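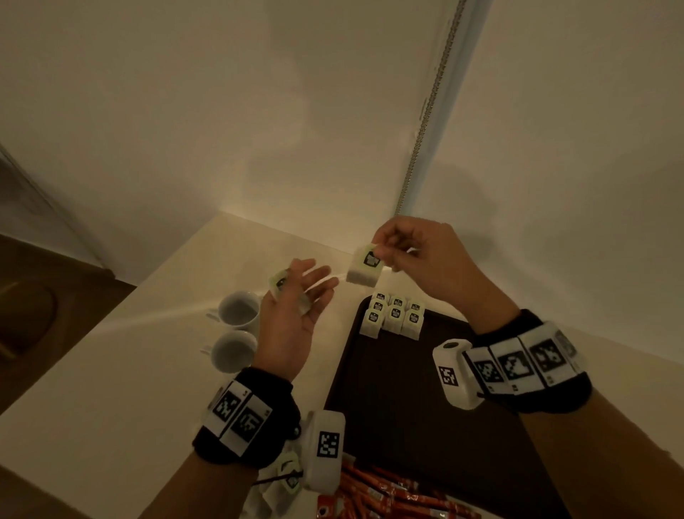 Call for participants: people who set up rooms, trays and drinks for a living

Were you told the new system would "free you up for guests"? Did it? We would like to hear from you either way, though we admit we have doubts.

Brukaddale is a small worker-run research group. We are looking at hotels and conference centers where staff now wear wristbands with printed markers while they sort tea bags, fill trays and put out cups, so that a machine can later be taught the same job. Vendors call this "capturing skill." We want to know who gets paid for the skill, and what happens to the shift once it has been captured.

Who can take part
Room attendants, banquet staff, pantry workers and their supervisors. You need at least 300 hours in the job. You do not need to have worn the bands yourself. Agency workers are welcome, and so are people who left.

What you would do
One interview of 90 minutes, by phone or at our Pekthorpe office, any Wednesday after 4 p.m. Bring an old schedule and a new one if you have them. We will ask about pace, breaks, hand and wrist strain, and who fixes the tray when the machine gets it wrong.

Pay
$227, paid on the day, including if you stop halfway. Travel is extra.

Your employer will not be told. We take no money from equipment makers and will not test or promote their products.

To sign up, call Corey Mahuika at extension 2506 before the end of March. Leave a first name and a good time to call back.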